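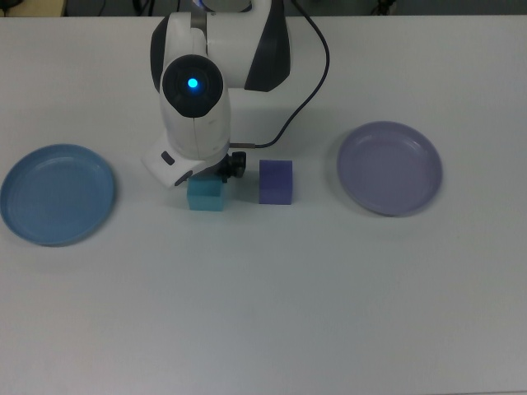 Blue on blue, purple on purple

My piece of the newsletter this month is all about sorting, so if you came looking for the bake sale dates, skip down a page. I've been playing with the simplest color game I know and I'm more fond of it than I probably should be. Two cubes, two plates. The light blue cube goes on the light blue plate and the purple cube goes on the purple plate, and then you take them off again and start over!

I got the idea from the big sorting bin at the Tedton toy library, which has 515 pieces in it and takes forever to put away. (Ask me how I know.) By the time everything was back in its bag on Wednesday I had decided that small was the way to go. A plain white table helps a lot - the colors have nothing to fight with, and little ones go straight for the cubes.

I like to put the blue one on its plate first and leave the purple for last. I don't mind a bit if a cube ends up crooked or half up on the rim. On the plate is on the plate.

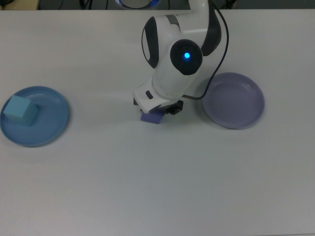
Flekberg wrote in to say that purple and blue are too close for a beginner, and that red and yellow would save a lot of tears. Fair point, and I did go back and forth on it. But I think close colors are where the fun starts, and once a kid can tell a lavender plate from a pale blue one, red and yellow are a breeze. If yours gets frustrated, by all means swap them out.

The other thing I'd say is to move things around between turns. Switch the plates, or set both cubes down on the bare table and begin from there with the plates pushed off to one side.
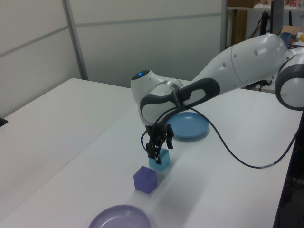 Keep it short, too. More than 18 minutes and I start losing my own patience, never mind a three-year-old's. We'll have a table set up at the Herncombe open morning in July, so come by and have a go, grownups included. Bring your own plates if you have some in a good color - I'm always looking for green.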